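Home | About | News | Support | Contact
Search this site Go

Umora Household Library
@umoralibrary

1/5 The Umora Household Library will lend kitchenware to members from Thursday. Sets may be reserved at the front desk or by telephone. The loan period is 3 weeks.

2/5 The collection holds 785 pieces, all given by residents of Ploluvley. Glória Serrano has overseen the sorting and labelling of plates, mugs and storage items during August.

3/5 Members setting up a first kitchen may wish to begin with a plate rack and a mug tree. Both keep crockery off the worktop and leave space for a basket.

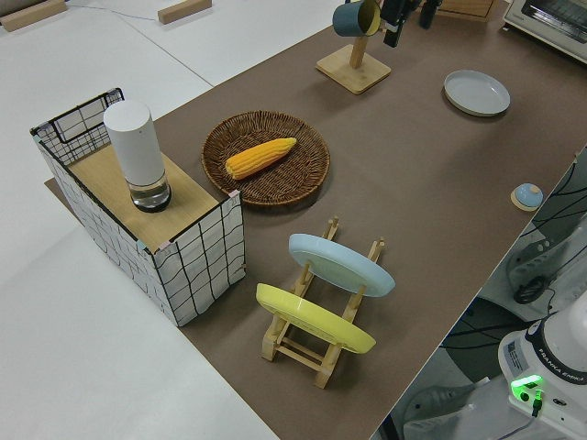 4/5 RETURNS
Items should be washed and dried before they are brought back. Lids must be returned with the pieces they belong to. Plates should be wrapped singly. Breakages should be reported to Sotiris Liapis at the desk; no charge is made for a first breakage.

5/5 Membership is open to all households in the district and now stands at 1,131. Enquiries about larger loans, including those for community meals, should be addressed to Yasmine Mahrous.

Contact us | © Umora Household Library | Back to top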